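Recording Demonstrations with the Hand-Held Gripper: Guidance for Operators

This page sets out the procedure for demonstrating a pick-and-place task by hand. It applies to all operators working on the Pilden household programme, whether at the Farkeo site or in a private home. Operators who control the arm remotely should read the separate Bennani station notes, although the section on pace below applies to them as well.

Before you begin

Charge the gripper overnight. Check that both jaws open and close fully when the trigger is pressed and released, and that neither inner pad has lifted at its edge. A lifted pad must be reported before recording starts. Tighten the jaw bolts by hand only.

Open the Zokix recorder on the tablet and create a new session. Enter the room type, the task name and your operator code. Do not enter the name or address of the householder in any field.

Calibration

Hold the gripper still at chest height until the recorder shows a steady signal. Then move it slowly to the left, to the right, up and down, and return it to the starting position. Repeat the calibration whenever the gripper has been set down for longer than 20 minutes, and whenever you move to another room.

Recording a demonstration

1. Stand at a comfortable distance from the work surface, with the jaws fully open. Press Record.

2. Pause for 3 seconds. The recorder uses this interval to fix the starting position.

3. Approach the first object in one smooth movement. Bring the jaws to either side of its narrowest part and close them until the object is held firmly. Soft objects should not be squeezed flat.

4. Lift the object clear of everything around it before moving sideways.

5. Lower the object to its destination, open the jaws, and withdraw along the line by which you came.

6. Pause again and press Stop. Each object is recorded as a separate demonstration.

If an object is dropped, do not pick it up with your free hand while recording is in progress. Stop, mark the attempt as Failed, restore the object to its place and start again. Failed attempts are retained and should not be deleted from the tablet.

Pace

Work at nearly half the speed at which you would carry out the task with your own hand. Sudden turns of the wrist are the most frequent cause of rejected recordings. Operators should rest for at least seven minutes in each hour.

Choosing the order of objects

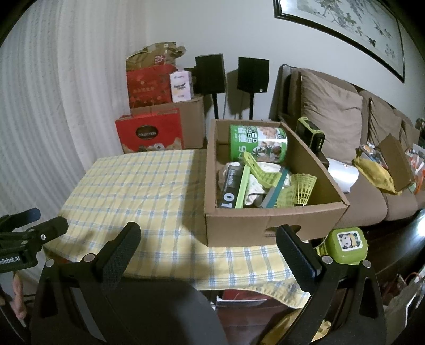

The order in which objects are taken from a container has a considerable effect on the quality of a session. Operators should begin with whatever stands highest or has the most room around it, and leave flat or soft items until the container is less crowded. With a mixed box such as the one on the checked tablecloth, the long handle of the green scraper offers a convenient first grasp, and the can may follow. The shuttlecocks call for a lighter grip, and the floral fabric should be taken by a raised fold. Approach from above where possible, as the cardboard sides restrict a low approach.

Vary the order between sessions. A set of 14 demonstrations is required for each task, and a set in which every recording follows the same sequence will be returned to the operator.

After the session

Replay the first and last recordings on the tablet and confirm that the jaws remain in view throughout. Upload the session before leaving the site if a connection is available. Uploads still outstanding on Wednesday evening should be brought to the Farkeo office on the tablet itself.

Questions concerning this procedure should be addressed to Hala Ghoneim, Demonstration Standards.

Shares: 7

Contact us | © Pilden Programme. All rights reserved. | Back to top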